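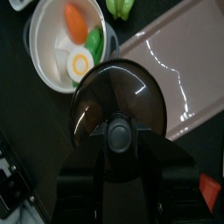 5/27/19. Second planning meeting for the August youth council at Lumbao. Marilou chaired and got us through the list in two hours. Fifteen delegates have signed up so far, and we want more from the Pelley side. Someone asked about speaking order and we settled on drawing names. A pot with a domed lid and a round knob, like the white toy one and its dark lid, would do for the slips. Jhun wants a written rule on speaking time – I agreed to draft it.

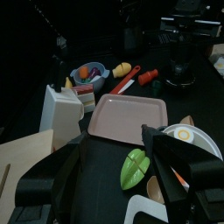

The draft has to reach Eduardo before he prints the handbook. Twelve pages is his limit. Junaid will chair the debate on school buses and Jonalyn takes the one on park hours. I still think the park topic is thin, but the delegates picked it, so it stays. Need to call about the hall again tomorrow – no answer today.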